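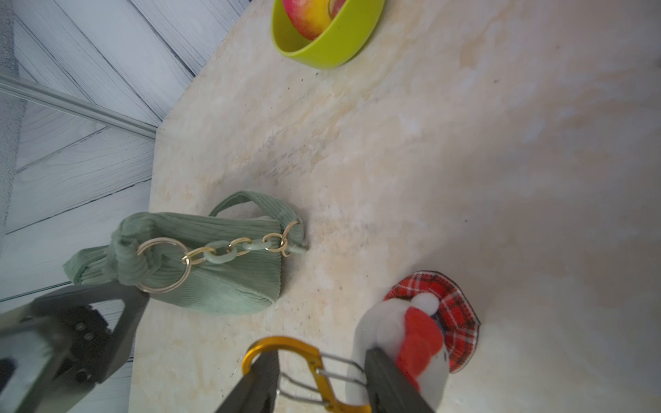 Wrist camera view during a demonstration: carabiner and plush toy at the fingers, handbag and fruit bowl on the worktop.

Guides > Virnent arm > Teaching by demonstration > 5. Recording a task with the hand controller

5.1 Before you begin

This section covers recording a pick-and-place or attaching task with the Primley hand controller. If you want to move the arm by holding it directly, go to 5.4.

You will need the arm, the controller, a paired tablet and the objects for the task. The camera must already be calibrated (section 3). Calibrations made before the June software update have to be repeated.

CAUTION: Keep hands, hair and loose clothing away from the fingers whenever the status light is green. The stop button must be within reach of the person holding the controller.

5.2 Setting out the objects

1. Clear the work surface of anything you do not want in the recording.

2. Place the objects for the task within reach of the arm. Leave enough space for the fingers to open fully on both sides of the object.

3. Place any background objects. A bag, a bowl or similar household items may stay in view, and we recommend changing their positions between recordings.

4. Check the wrist view on the tablet. The fingers and the object to be picked up should both be visible. It does not matter if background objects are only partly in view.

5. Adjust the room lighting if large areas of the surface appear white on the tablet. Pale stone and gloss surfaces are the most likely to cause this.

Note: Soft objects such as plush toys change shape when gripped. Set the grip limit to 2 for these. The factory setting of 5 is meant for rigid objects.

5.3 Recording

1. Hold the controller level and press the side button once. The status light turns green and the arm follows your hand.

2. Move the arm to the start position. Wait for the short tone.

3. Press RECORD. The tablet shows a running timer.

4. Bring the fingers down towards the object at a steady speed. Slow down over the last few centimetres.

5. Squeeze the trigger gradually until the object is held. Do not squeeze further once the force bar stops rising.

6. Carry out the task. For clips and carabiners, approach from the gate side and keep the gate in the wrist view as long as you can.

7. Release the trigger fully, lift the arm clear and press RECORD again to stop.

8. Choose KEEP or DISCARD on the tablet. A discarded recording cannot be recovered.

CAUTION: A carabiner or ring can slip over one finger. If this happens, do not pull the arm away quickly. Press the side button to freeze the arm, then open the fingers in small steps. If the item is still caught, press stop and remove it by hand.

Note: Small hesitations are acceptable. Discard the recording if you dropped the object, if the arm stopped on its own, or if a hand entered the view.

Repeat until you have at least 17 kept recordings of the same task. Tasks with soft or hanging parts usually need more. The arm stores up to 2000 recordings, after which the oldest must be exported or deleted before you can continue.

5.4 Recording by hand guiding

1. Press and hold the grey pad on the forearm. The joints become free to move.

2. Press RECORD on the tablet with your other hand.

3. Guide the arm through the task, holding it above the wrist. Do not hold the fingers.

4. Use the two buttons beside the pad to open and close the fingers.

5. Bring the arm to rest before letting go of the pad.

Note: Your arm may block the wrist camera. Stand to the side of the work surface and check the first recording before making more.

5.5 If the arm does not follow the controller

Status light amber: the controller is out of range or its battery is low. Move closer, or fit it to the Shen charging base.

Status light red: the stop button has been pressed. Twist to release, then start again from step 1 of 5.3.

Movement is jerky: close other apps on the tablet and repeat the pairing. If this makes no difference, contact Patell support with the serial number from the base plate.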